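Workshop and Craft Room Walk-Through: My Checklist, With Comments

I go through this list twice a year, once in June and again in December, and I scribble a comment under each line so the next round isn't a total guessing game. The building is the old Stomley annex, 700 square feet of shared workshop downstairs plus a storage loft I pretend isn't there until I have to climb up to it. Copy whatever is useful to you. Marks are OK, FIX or WATCH.

DOORS AND WAYS OUT

Front door opens fully from inside without a key — OK
Swings nicely. I planed the bottom last winter and it has stayed good.

Back door opens fully from inside — FIX
It sticks about halfway and you have to give it a shoulder. I'm strong enough, but plenty of people who use the room aren't, so this one goes to the top of the pile. I think the frame has moved again.

Path to both doors clear, at least three feet wide — OK
Somebody had leaned a folding table against the wall by the back door. I moved it. Please don't put it back there!

Exit signs lit — WATCH
Front sign fine. The back one flickers when the big lights come on and then settles down. New battery is ordered.

FIRE

Extinguishers on their hooks, needle in the green, pin in place — OK
Three downstairs, one in the loft. I tipped each one over and back a few times while I was at it, an old habit of mine.

Smoke alarms tested with the button — OK
All loud. The one over the sink is so loud I nearly came off the ladder. Wear ear plugs, I mean it.

Oily rags in the metal can, lid closed — FIX
Lid was open and there were two rags on top of the can. On top! If you do nothing else on this page, do this one. Rags with linseed oil on them can heat up all by themselves.

Space heater three feet from anything that burns — OK
Unplugged and in the closet, where I'd like it to stay until it's properly cold.

ELECTRICAL

Outlets by the sink trip when tested — OK
Both tripped and both reset.

Cords: no cracks, no tape repairs, no missing ground pins — FIX
One orange extension cord with a nick near the plug. I cut the plug off so it can't wander back into service, and yes, I know that's dramatic. Everything else on the rack looked good, the long Sustberg reel included.

No power strip plugged into another power strip — OK
First clean pass on this one in ages. Thank you to whoever untangled the mess by the window.

Panel door closes, breakers labeled — WATCH
Closes fine. Breaker 19 still says "misc" in pencil and I still haven't traced it. It isn't the loft, I checked that much.

WORK SURFACES AND BINS

Tables level and steady, no wobble when leaned on — OK
I put my full weight on each corner. The one closest to the sink needed a quarter turn on its foot and then it was solid.

Tabletops free of burrs and sharp edges — OK
Run the back of your hand along the edge, slowly. You'll feel a burr before you see it.

Bins and baskets whole, no broken plastic — OK
Cracked lattice pinches fingers and snags sleeves, so I flex the sides of every bin I come across. One green one went in the trash last June and I haven't found another bad one. 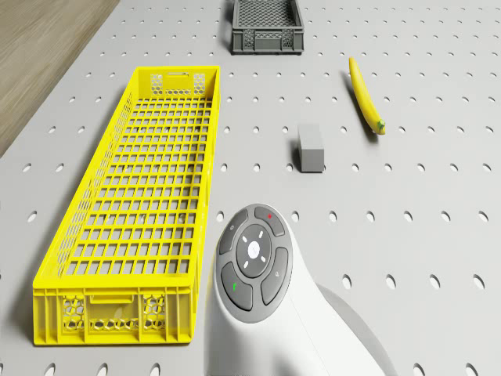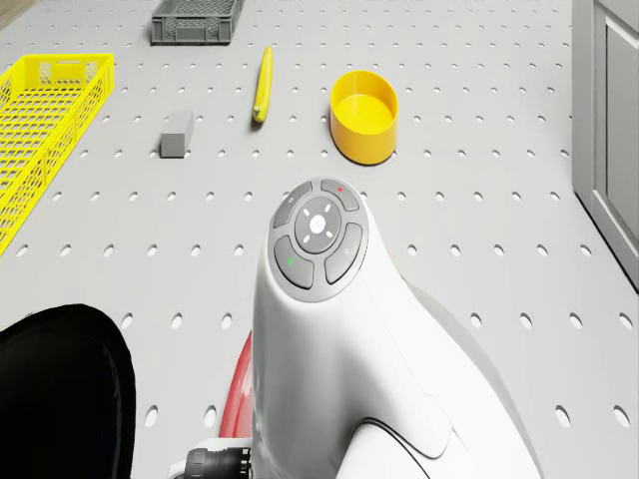
Yellow mesh-sided bin on the perforated gray top, both views.

Nothing hanging over a table edge where people walk — OK
All good on the day. I have a bruise on my hip from the time before, so I look hard at this one now.

FLOORS, STAIRS AND THE LOFT

Floors dry, no loose boards or curled mats — WATCH
The mat at the front door has one corner starting to lift. I flattened it under some paint cans overnight and it's better, though I wouldn't call it cured.

Stair treads tight, handrail doesn't move — FIX
Fourth step up has a squeak that has turned into a real wiggle. It needs two long screws and some glue. The rail is solid.

Loft load under the posted limit — OK
I weighed the heavy boxes on the bathroom scale (don't laugh) and got 126 pounds for the whole back shelf, well under what's painted on the beam. The Negi boxes are the worst of them and I slid those closer to the wall.

Loft light works from the bottom switch — OK
New bulb. The old one went out while I was standing up there, naturally.

AIR, WATER AND FIRST AID

Exhaust fan pulls a sheet of tissue against the grille — WATCH
It holds the tissue, but only just. I took the cover off and vacuumed out a frankly horrible gray wad, and it improved. If it's weak again in December I'll ask for a new motor.

Hot water at the sink not scalding — OK
Slow to get warm, if anything. I waited so long I wiped down the whole counter.

Eyewash bottle sealed and in date — OK

First aid kit stocked — FIX
Low on medium bandages again — where do they all go? Gloves fine, tape fine, burn gel expired. I added both to the Arnesis order, which comes to $69 with the sign battery and the long screws.

Emergency numbers posted by the phone — OK
I rewrote them in thick marker. The old sheet had faded so badly I needed my glasses and a flashlight.

STILL OPEN FROM THIS ROUND

Back door, fourth stair, rag can habits, burn gel and bandages. The cord is already gone. I'll do the stair first, because I have the glue out for something else anyway, and the door will have to wait for a dry spell when I can get it off its hinges.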